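# Odlow Bin

*Grasp planning for jumbled bins. Version 2, out since September.*

Odlow Bin looks at a container full of things that have no business being together, decides which one to take first, and plans an arm path that gets in and out without denting the walls. It's made by Sodulico and it runs on an ordinary Linux box beside your controller. There is no cloud portion. You may unplug the building from the internet and it will carry on, possibly happier.

## What it does

You give it a depth camera, an arm model and a gripper file. It gives you back a ranked list of grasps, each with an approach, a lift and a retreat. If it doesn't like any of them it says so and stops, a behaviour we had to defend at some length to our own sales people.

Version 1 was good at boxes. Customers kept writing in to say they didn't have boxes. One of them, a returns depot in Skurkville, sent us a tote of what they did have, and most of our roadmap came out of that tote.

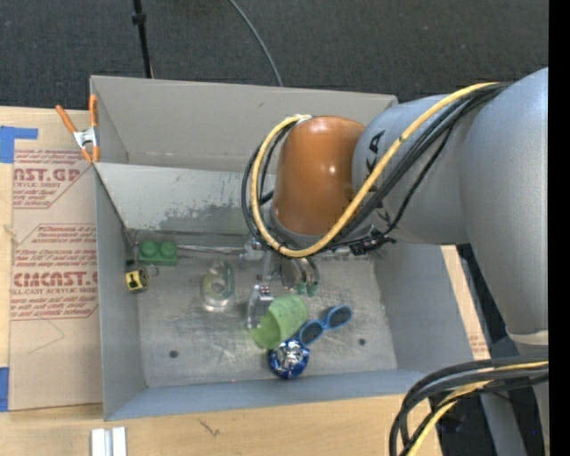
Clutter scoring is the part we rewrote from scratch. The old planner ranked objects by how much of each one the camera could see, so it went for whatever was big and in the open and left the awkward stuff for later, like a kid with a dinner plate. The new one also asks what each object is leaning on and what will shift when it leaves. A cup on its side with a pair of sunglasses right next to it is a fair test: the cup is the easier grab, but close the fingers on the wrong side and you've picked up eyewear as well. Clear containers get their own pass, where depth readings are treated as gossip until the colour image backs them up. Bare scratched metal on the bin floor throws reflections, and those get masked before anything is ranked.

## Walls, corners and cables

The wall model takes sloped sides and inset panels. Draw them in the editor or let the calibration routine trace them. Small parts pushed up against a slope are approached along the slope, which looks fussy and works better.

Cable dress is modelled too. Enter the size of your loop at the wrist and the planner keeps that much air around it on every path. If you leave the field blank it assumes a generous loop, having met integrators before.

## The numbers

| Item | Value |
|---|---|
| Planning time per pick, typical | 165 ms |
| Cameras supported per bin | up to 2 |
| Objects in the regression set | 2,911 |
| Interface | Python, C++, plain sockets |

The regression set is kept by Elínborg Nørgaard, who buys most of it second-hand and won't let anyone throw out the whisks.

## What it doesn't do

- Bags of liquid. We've tried. Bring a mop.
- Bins that are moving. Park the conveyor first.
- Safety functions. Odlow Bin is a planner, and your safety controller stays in charge.

## Add-ons

**Long** is the logging module. It records each plan, the grasps it rejected and the score behind each rejection, then lets you replay the lot at your desk. The name describes the files. You can set a size limit, and you should.

## Getting it

Licences are per arm, with updates included for the first year. The trial is the full program and runs until the end of the month after you install it, so installing on the last day is poor tactics. Send us your arm model, gripper drawing and a depth capture of your worst bin, and we'll send back a plan file you can run in simulation before you pay for anything.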